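Namby picnic set, tabletop clear-out
13 March 2022

Okay, picking this up from where I left it in February, when I wrote "sort the picnic things properly, soon" and then did nothing of the kind. Yiğit Özkan asked me this morning whether the Namby set was ready to go over to Vadley and I said "nearly", and then I went and looked at it. Not nearly! So most of today went on the long white table with the tableware and the food props all out, trying to decide what belongs together.

The plan is still the same as on the old sheet: one suitcase, everything for a table of up to 13 people, nothing that needs a second trip to the car. Plates at the bottom, cups nested wherever they'll nest, soft things stuffed into the gaps. Food goes in last so it comes out first, which I know is backwards from how Yiğit does it, but he doesn't have to unpack at the other end with people standing over him wanting lunch on the table.

I started with the soft stuff and the drinkware. The soft things are the ones I always underestimate, they look like they'll squash down to nothing and then they don't.
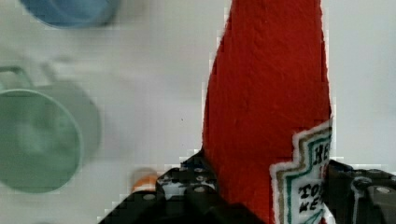
Labels are my big worry with anything sewn. The Esetti pieces we had before were printed straight onto the cloth and they went gray at the folds, so for this set I've been fussy and asked for separate sewn labels everywhere. The ketchup is my favorite of the lot for exactly that reason: white patch stitched onto the fuzzy red, with the stepped outline and the two colored stripes going around it, and the lettering in black on top. I ran my thumbnail along the stitching and found no lifting. What I don't love is the pile on the red fabric. It picks up lint like mad, so it needs its own bag, and please can whoever packs it NOT put it in with the napkins. I wrote that on the sheet as well, underlined.

Drinkware next. My old sheet says "cups, assorted", thank you past me, very helpful. I would like us to settle on one style, or at least settle on one height, but the assorted look does suit a picnic and Yiğit says people like being able to tell which cup is theirs. Fair enough. The mugs with handles won't nest, so they travel wrapped in the cloths. Anything straight-sided can carry the small things inside it (this worked well last time, as long as you remember there are small things in there when you tip it up).

Then plates, and this is where I lost an hour. I had the plates stacked by size, then by color, then back by size. Size wins. The colors look lovely stacked but you end up with a wobbly tower and the lid of the case sits on the highest point. Big serving pieces want to lie flat against the bottom with a tea towel over them, and the small plates go on top of that.

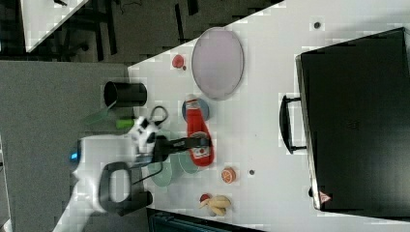

The other question is whether the fruit and the loose bits should have a container of their own. At the moment they just go in wherever, and that's how we lost things at Vadley before. I tried a shallow Oshima tray, which fits the case beautifully but leaves no room for the cutlery roll, and then a drawstring bag, which is much less smart and works fine. Drawstring bag it is. I've put tag 1073 on it so it matches the line on the inventory sheet, and the same number goes on the inside of the case lid in pencil until I find the label maker.

Weight I haven't checked yet. The bathroom scale trick is no good with a case this shape, the display ends up underneath and you can't read it. Will borrow the hanging scale from the stockroom.

Still to do before it goes:

- wash all cups and mugs, dry overnight on the rack
- lint roller on everything fuzzy
- three more tea towels, plain ones, no fringe
- rewrite the packing order so it says "serving pieces, small plates, cups, soft, food"
- ask Yiğit if Vadley wants the case back the same week

Also the zipper pull on the case bag is stiff. Candle wax, try that first.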